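作業台の養生と区画の話。

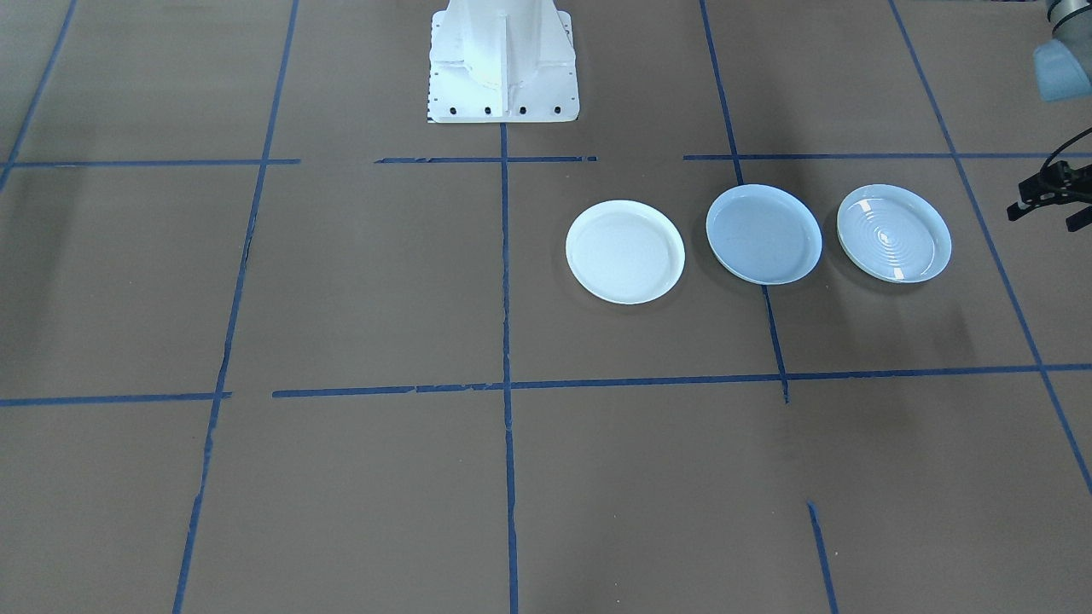
区画割りの目的は置き場所の再現性。物を一度どけても同じ位置に戻せれば、それで足りる。定規は最初の基準線だけに使い、残りは前の線から測って貼る。誤差は端に寄せる。うちの台は茶色の面に紺のマスキングテープで、格子はかなりゆるい。白い皿を3枚、横一列に並べた状態だと、上下のテープの間で上側の線に少し寄っているのが一目でわかる。線が基準になるので、ずれの話が「もう少し奥」で終わらなくなる。

テープの色は下地との明度差で選ぶ。茶色の上に黄や白を貼ると照明が当たったところで飛ぶ。紺か黒がいい。黒は影と紛れることがあるので、今は紺に統一。

下地はつやの少ないものが扱いやすい。光沢のある天板だと照明の映り込みで皿の縁が読めなくなる。つや消しでも照明の真下は多少明るくなるが、実用上は無視している。

つや消しの欠点は汚れが残ること。右下のあたりに薄い黒ずみが集まっている。水拭きは紙系の下地だと毛羽立つので、乾いた布で払うだけ。取れない分は放置。

貼り方。長辺方向を先に全部通し、短辺方向をあとから重ねる。交点で切らない。切ると端が増え、端から剥がれる。

幅は30mmも試したが太すぎた。線の内側と外側のどちらを基準にするかで人によって解釈が割れる。細いほうに戻した。

Mirko Negriから「線の中心で取ればいいのでは」と指摘。理屈はそのとおり。ただ中心は目で見えないので、うちでは手前側の縁で取ることにしている。

台の寸法は1000×2000。単位はmm。全面を同じピッチで割る必要はなく、よく使う範囲だけ割れていればいい。余ったところは仮置きに回す。

白い皿は同じ白でも不透明度が違う。並べると左端の1枚がいちばん明るく、いちばん透けない。単体で見ていると気づかない差なので、皿の見分けを色名だけで書くのはやめた。棚卸し表の「白」の欄は、不透明度の列を足して分割済み。

Sharada Gounderの提案で、表には置く向きの列も作った。丸皿には不要なので空欄のまま運用中。角皿が入ったら埋める。

品番はDratiaの棚番号をそのまま流用。3263が白皿の段。番号を振り直すと旧ラベルと混ざるので触らない。

斜めから見ると奥の区画ほど小さく見える。配置の確認を手前に立ったままやると、奥の間隔を詰まっていると誤認しやすい。間隔を見るときは区画の線からの距離で見る。皿同士の隙間では見ない。

テープの貼り替えは土曜にまとめてやる。剥がすときは面に対して低い角度で、ゆっくり。勢いよく引くと下地の表層を持っていかれる。

糊が残ったら、剥がしたテープの粘着面で軽く叩いて取る。溶剤は染みになったので禁止にした。

追記。区画に番号を書き込むかどうかは保留。テープに直接書くと紺なので読めない。白ペンは擦れて消えた。ラベルを別に貼ると段差が増え、皿を滑らせたときに引っかかる。

追記2。台の外側の辺に列の文字、手前の辺に行の数字を振る案が今のところ有力。12月の貼り替えで試す。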